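How I finally sealed the bathroom tile

29 Sep 2026

My bathroom is small and old, and I have postponed the grout for two years. Last month I decided that it is enough. I want to write down how I did it, maybe it helps a person who has the same yellow lines between the tiles.

First I cleared the shelf and the floor and put the small things away in the other room. 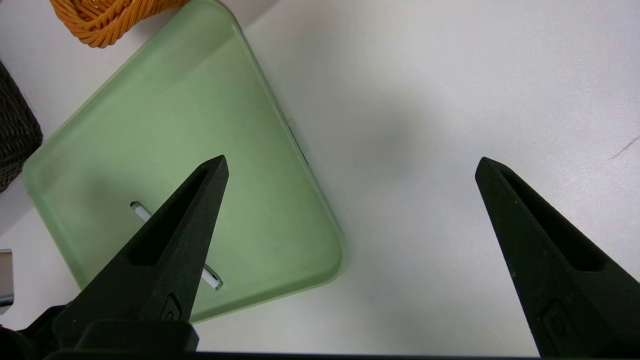 A pen in its tray, and power strips in the next two. 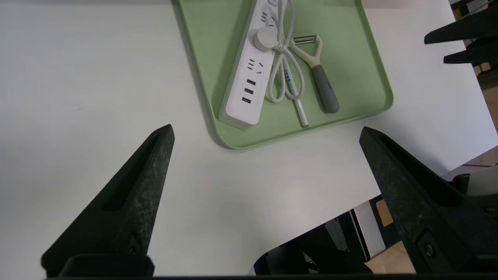
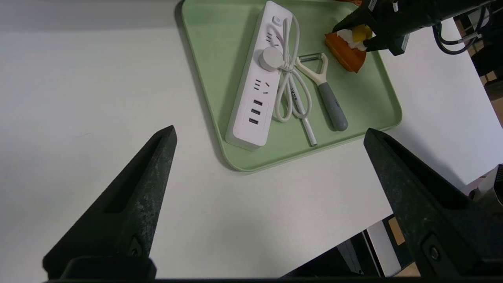
The old grout was soft near the tub and very hard near the door. I bought a hand scraper from Karaki and worked with it for two evenings. My neighbor Hadi Tarawneh told me to use an electric tool, but I was afraid to chip the tile. With the hand scraper I chipped only one, behind the door.

After this I vacuumed the lines and washed them with plain water. Then you must wait. The bag of grout (I took Bamitz, light gray) says one full day, and I waited two.

Mixing was the difficult part for me. My first bowl was too thin and it ran out of the joints on the wall. For the second bowl I added the water slowly, with a spoon, until the grout stayed on the float when I turned it. I pushed it in diagonally and wiped after 20 minutes with a sponge that was almost dry.

The sealer is from Olteo and I put it on with a small brush, two coats. The smell is strong, so please open the window. I did not open it for the first coat and I had a headache until the next morning.

All the materials cost me 100 dollars. Anas Boutros, who did the tile in our kitchen, had asked 400 for the same room, and I think his price was fair, my knees still hurt. The line along the tub is a little wider than the others. I still have to do the silicone in the corner, and for this I am waiting until my sister returns my caulk gun.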